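Friday at the Iltetley repair rooms

The open day at Iltetley started at ten, and by the time I had found the right door on Cudgate there was already a short queue for the sign-in sheet. Soudabeh Ansari gave us a talk on what the place does with the desktop computers it takes in. It handled 717 of them last year, most from offices clearing out a floor at a time. The ones that can be put right go back out for sale under the Undora label, and the rest are stripped for parts.

We went round in groups. Mine had 18 people in it, which was too many for the first room, where the old hard drives are wiped. The second room was better. It deals with processors and memory, and it was the part I had come to see. The loose parts sit in a grey plate with a raised holder for each one, so a memory module can stand on its edge and a processor can lie flat between four corner walls. I keep mine in a biscuit tin and felt I should go home and do something about it.
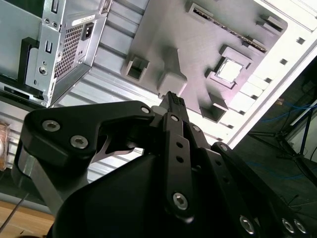
Parts plate beside the open computer case, second room.

Fatemeh Kiani talked us through changing a processor. The case is opened and laid down so the board can be got at from above. There is a thin wire lever at the side of the socket, and it has to be lifted fully before the chip is touched. She said most of the damage they see comes from people who lift it halfway and pull.

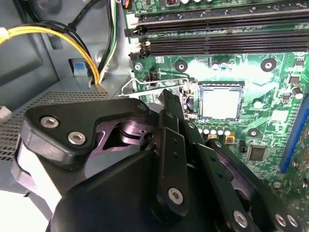
The same goes for putting a chip in. It should drop into the socket under its own weight, and if it doesn't, it is the wrong way round. One corner is marked to match a corner of the socket. After that the lever goes down, then fresh paste and the cooler. She also told us to hold a processor by its edges and to put it back in its holder if we were called away, never down on the bench.

Someone asked about prices. A tested desktop starts at £150, with a keyboard and mouse but no screen. The tea afterwards was in the corridor, and the Babaei bakery had sent pastries.

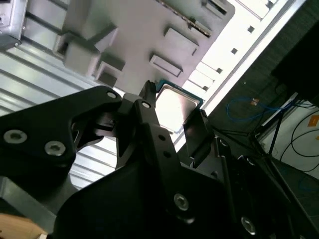 Pejman Ghaffari wrote after reading the first version of this report that I should have mentioned the pins. On some older processors they are on the underside of the chip, and on others they are in the socket, and he thinks anyone trying this at home ought to know which kind they have before they start. He has straightened bent ones with a mechanical pencil and doesn't recommend it.

The next open day is in July. Parking on Cudgate is limited to 2 hours, so go early or take the bus.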